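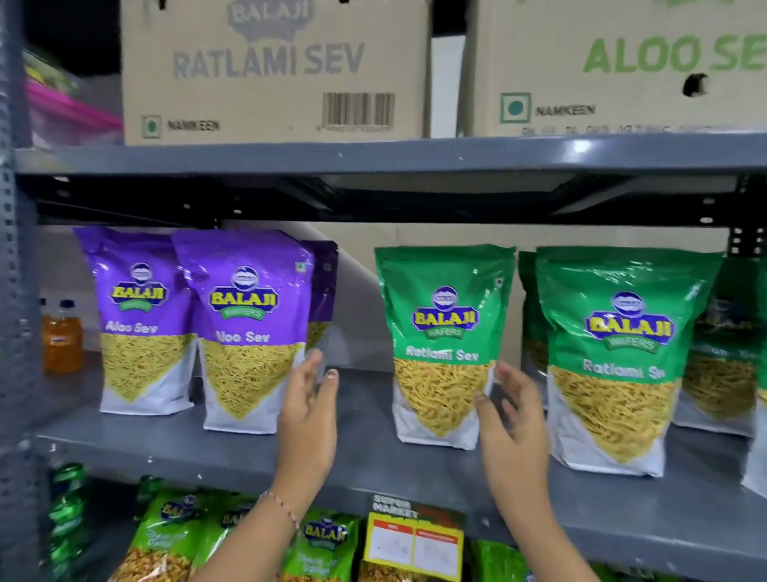

So excited to share this one! Flander council voted last night to keep the newcomer settlement program going for another two years, and I was in the gallery for the whole thing. It means English classes, help with rental forms and the shared pantry at Flostedness Hall all carry on. A big carton of Ratlami Sev sits up on the top shelf there, right beside the aloo one, and I love that a town our size has a pantry like that.

The petition got 1266 signatures. In Flander! We had 13 speakers and most of them had never set foot in a council meeting before.

Not everyone was on side, fair enough. A couple of people asked why rates should pay for it when the Jurnov road still floods every winter. Good question – I want that road fixed too, and I'll be at the works meeting saying so.

Two councillors voted no. Both stayed back afterwards and talked with families, which I really respected.

What changes now: the job-matching desk moves from Tai Street to the hall, and the program has to report back to council every November with proper numbers. I'm all for that. Show us how many people found work and how many are still waiting.

Evening classes are still on, same room as before. If you've got a spare hour and like a chat, the conversation table would love to have you!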